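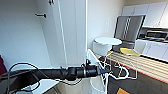
Jan 1, 2019

Whole shop to myself, so I finally load-tested the new pallet racking in bay 3. And it's good! Really good. The Planesik beams went up without a fight, which is more than I can say for the old bolted ones (still have the knuckle scars).

Put 2,180 kg on the bottom pair, spread over two pallets, and left it for the morning. Measured the sag at centre with the dial gauge, then unloaded and measured again. It came right back to zero on both beams. I did it a second time just for the pleasure of watching the needle come home.

Uprights: the back left foot was sitting proud where the slab dips toward the drain. Used a Shim pack under the baseplate and the lean disappeared. Still want the laser on it once the anchors have been torqued again, as the floor there is rubbish and always has been.

Beam heights moved up one slot on the middle level, so there's 50 mm more clearance for the tall Rellen crates. They used to scrape going in. Now there's room to lift, tilt a bit and get the forks out cleanly, lovely.

Wire decking is the one sour note. Irkitz sent the panels with the wrong lip, so they sit on top of the beam instead of dropping into the step. They'd slide if you bumped them with a carton. Have pulled them all off and stacked them by the roller door. PLEASE don't put them back in, even for light stuff. I'll ring about a swap when their office opens.

Also tried hand-picking from the second level with the 300 mm deep bins turned sideways. So much better! You can read the labels from the aisle and the small fittings don't vanish down the back. Would like to do the whole run that way before the July stocktake.

To do: load signs for both ends, column guard on the aisle corner, safety clips on the top beams (the bag is in my desk drawer, left side). Dial gauge needs a new battery too.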